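# Workshop tips from the robotics club: looking after a task board

Our club meets in the technology room at the Mansour centre, and the students use a three-part task board for their manipulation project. These notes are for anyone who sets up, runs or puts away the kit.

## Before a session

- Wipe the floor of the enclosure with a barely damp cloth. Grit scratches the white surface and confuses the vision program.
- Carry the board by both end handles and set it down flat. Don't slide it.
- Push every test-lead plug fully home. A plug that is halfway in will pass a quick look and fail at the first try.
- Work each button, switch and the slider once by hand. If something feels stiff, put a strip of masking tape on the box and write it in the log.

## While the arms are moving

Start with the slider. It has a small knob in a recessed track, so the fingertips have to come down close to it without leaning on the panel. Kenza Radwan's group runs the approach at a fifth of full speed and lets the left arm settle for 2 seconds before it pushes. Keep the other arm parked high until it is needed.

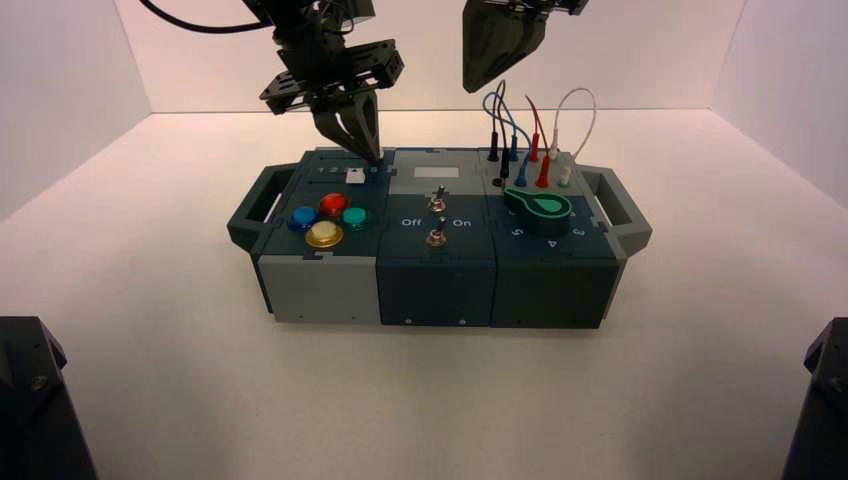
Refilwe Modise wrote in the club log that the toggle switches gave her group far more trouble than the slider, and that she would teach those first while everyone is fresh. Her group lost most of an evening to fingertips slipping off the levers. They got better results by pushing near the tip of the lever, at a slight upward angle.

We have tried it both ways now. Beginners still get the slider first, and second-year students can choose.

A few other things that help:

- Leave the test leads in loose loops. If they are pulled tight, the fingers catch them on the way to the dial.
- Note the dial position before each run and turn it back afterwards.
- Save a copy of the program every time a step works. Taha Ragab's group had to rewrite nearly 200 lines in May.
- Keep hands out of the enclosure until the person at the laptop has said "stopped" out loud.

## Cleaning and storage

Clean the button caps with a dry microfibre cloth. Washing-up liquid leaves a film, and glass spray can get in round the edges. For the fingertips, a cotton bud with a little isopropyl alcohol is enough.

Check the small screws on the front panels by hand every month. A quarter turn with a short screwdriver is plenty, as the threads are in plastic.

The board goes on the bottom shelf, with the spare leads in the Erkton tin beside it. The key to the cupboard is with Renata Chmielewska.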